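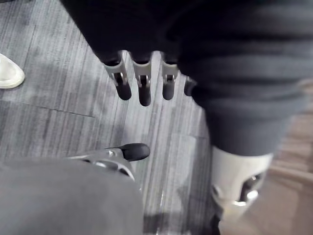
4 min read

I should own up before I start. I am a terrible folder. My T-shirts go into the drawer in a sort of rolled lump and come out looking as if I've slept in them (sometimes I have). So when I got the chance to spend a morning talking laundry with the woman who runs Tandell, a wash-and-fold service over in Kneath, I cancelled a dentist's appointment to go. I'm still not sorry!

She let me in, pointed at the kettle and asked what I wanted to know. I said everything. She said in that case I'd better take my coat off.

The thing I wanted to talk about first was the bed, which is where the folding gets done. I'd expected a long counter, the sort you see in a launderette, and I said so.

"We had a counter," she said. "I hated it. Everything slid off. You'd get a nice pile going, somebody would lean on the other end, and half a family's pants would be on the floor. A sheet grips. You put a shirt down on a sheet and it stays where you put it."

The sheet is a pale pinky white, and I asked whether that was a choice or just what was in the cupboard.

"A choice! I tried a patterned one and I kept losing socks on it. You want to see the edges of what you're folding. Put a black top down on a navy sheet at four in the afternoon in November and you might as well shut your eyes."

I asked how much goes through the place, and she got her phone out and scrolled for so long that I finished my tea. Last month it was 719 pieces, socks counted as pairs, and that was a quiet one. Her busiest customers are the holiday lets. Her favourites are the families, because she gets to watch the school jumpers go up a size every September.

Then we got on to heaps. I have strong feelings about heaps, mainly guilt, and I'd assumed a professional would have none. She laughed at me.

"Everything's a heap to begin with. It comes out of the bag in a heap. The trick is to make it lots of little heaps, one per thing, with a gap between them. If two things are touching, they'll be tangled by the time you pick one up. I don't know how, they just are."

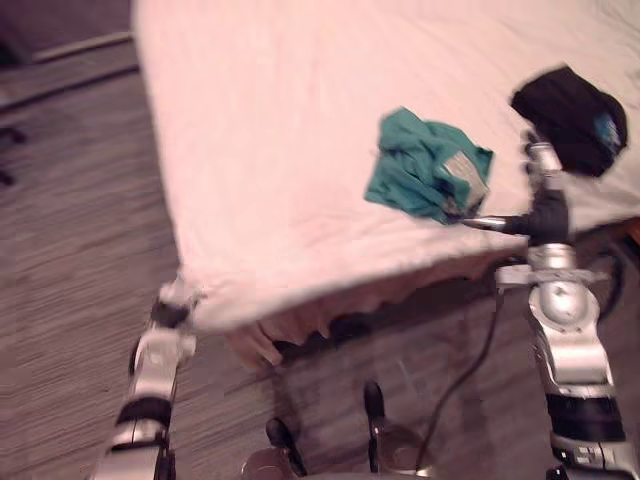 Dark things are her pet hate, and she was off before I'd finished asking. "You can't see the folds in black. You can't find the collar, you can't find the hem. With a green or a blue one I can look at the heap and I know where the shoulder is. With black I'm feeling for it. I go round the edge with my fingers until I get to a seam and I start from there."

And if there's a print on it? That helps, she said, even a tiny one. She uses it to work out which side is the front, although she's been caught by shirts with something on the back as well. Prints get folded to the inside or left flat, depending on how thick they are. There was one customer's football kit with a number that cracked if you so much as looked at it, and she ended up sending it home on a hanger.

I asked her to teach me a T-shirt, and I'd like it on record that I got it on go number eight. Face down, smooth it from the middle outwards, bring one side in with the sleeve turned back on itself, then the other side to match, then up from the hem in 2 folds. My first few came out as trapeziums. She was very kind about it, though she did redo all of them while I was writing in my notebook.

"People rush the smoothing," she told me. "They want to get to the folding, so they fold the creases in and then wonder why it looks a mess. Most of my time goes on getting the thing flat."

We did have a bit of a moan about floors. The floor in there is grey carpet tiles, all fine streaks, and she's fond of them because a drop of softener disappears into the pattern and you can lift a tile out if it's really bad. What she isn't fond of is how well they hide a grey sock. She once spent most of a lunch hour looking for one that belonged to a man at Trilluretti, the ice cream place, who had only sent in the one pair.

"Did you find it?" I asked.

"Inside a pillowcase. It's always the pillowcase. Shake your pillowcases."

She'd like to take on a second room, at Tomeo, by the spring, mostly for the duvets, which need more space than she's got. She wants another bed in it too, the same height, and she's already bought the sheet. Same colour, she said, and she'd got two in case one shrinks.

I came home and emptied my T-shirt drawer on to my own bed. I've done six so far. The rest are still up there and I'm sleeping round them.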